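Hirulik docs > Tutorials > Perception > Checking a grasp from the wrist camera

Checking a grasp from the wrist camera

Level: intermediate. You need a working Hirulik install, a calibrated wrist camera and a two-finger gripper that reports its width.

The gripper driver in Hirulik sets the flag "holding" when the fingers stop before they reach the closed position. For blocks and boxes this is good enough. For small curved parts it is a poor test, as the fingers can stop on a part that is only pinched at one side, or on a part that has turned and is about to slip out. This tutorial adds a second test that uses the wrist camera and runs before the arm is allowed to lift.

The test has three stages: cut out the region between the fingers, find the part by colour, and compare where the part is with where the fingers are. It returns one of three results, which the planner reads as a normal condition node.

Before you start

Move the arm to the inspection pose and lock the exposure. Auto exposure will shift as the gripper comes down and its shadow darkens the mat, and the colour limits you set later will drift with it. The settings live in the camera section of the cell file:

exposure_mode: manual
white_balance: manual
undistort: true

Restart the camera node after editing. A reload does not pick up the exposure mode.

Step 1. Make the finger mask

The fingers sit in the same part of every wrist view for a given opening width, so they do not need to be detected. Run the mask tool with the gripper empty:

hirulik mask record --steps 13 --out fingers.msk

The tool opens the gripper from closed to full width in 13 steps and stores one mask per step. Widths in between are interpolated. If you change the fingertips or refit the camera bracket, record the masks again.
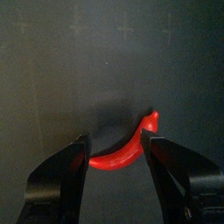 Written by Jong-dae Gil, Haslow cell software
Last edited in May – applies to the Holub planner branch

Step 2. Find the part

A saturated red part on a matt grey surface is an easy case for colour segmentation, and a good one to begin with. Work in HSV. Red lies on both sides of the hue wrap, so it needs two ranges joined together:

part.hue: [0, 9], [171, 179]
part.sat_min: 110
part.val_min: 50
part.area_min: 1,000

Two things go wrong here. Glossy black fingers pick up a reddish tinge from the part, and with a low saturation limit the inner face of the finger is counted as part of the object. Subtract the finger mask first, then apply the colour limits. The second fault is the soft highlight along the upper edge of the part, where saturation falls and the blob gets a notch. A closing pass with a small kernel fills it. Do not fix the notch by lowering sat_min, or the first fault comes back.

Grid crosses on the mat and specks of dust have no colour to speak of and drop out at this stage. The area limit takes care of anything else.

Step 3. Compare the part with the fingers

A bounding box is of little use for a curved part, as much of the box is background. Hirulik fits a centre line through the blob and gives you its two ends and its midpoint. From these the check works out:

offset – distance in pixels from the midpoint of the centre line to the line that joins the fingertips
overlap_l, overlap_r – length of blob edge that touches the left and right finger masks
tilt – angle between the grasp axis and the tangent of the centre line at the nearest point

Expect overlap_l and overlap_r to differ on a crescent shape. One finger may press on the middle of the curve while the other rests beside an end. An uneven pair is therefore allowed, and the check only fails when either value drops below overlap_min.

Note that overlap is measured in the image. It shows that a finger and the part meet in the view, and says nothing about force. Keep the width test from the driver switched on and require both.

Step 4. Set the limits

Record a set of closed grasps, label each one by hand after the lift, and run:

hirulik grasp fit --data grasps/ --report

We used 174 grasps for the first fit on the Trarnasberg cell, of which 41 were labelled as slips. With far fewer slips than that the fitted tilt limit tends to be too loose. If your cell rarely drops anything, offset the target pose on purpose until you have enough bad cases.

Step 5. Add the node to the planner

In Holub, place the check between "close" and "lift":

sequence:
 close_gripper
 check_grasp: timeout 0.4
 lift

The node returns HELD, MISSED or UNSURE. MISSED opens the gripper and goes back to the pre-grasp pose. UNSURE should not be treated as a failure straight away – take two more views and accept the majority. If all three come back UNSURE, release and plan a new grasp at a different angle.

Faults

Check always returns MISSED: the masks were recorded with undistort switched off. Record them again.

Check returns HELD with nothing in the gripper: area_min is too low, or there is a second part on the mat between the fingers. The check cannot tell a held part from one lying just below, which is another reason to keep the width test.

Result changes during the day: exposure is still on auto. Read the value back from the camera and do not rely on the cell file.

Timeout on the first call only: the masks are loaded on first use. Set preload: true in the node.

Next: Estimating part pose after the lift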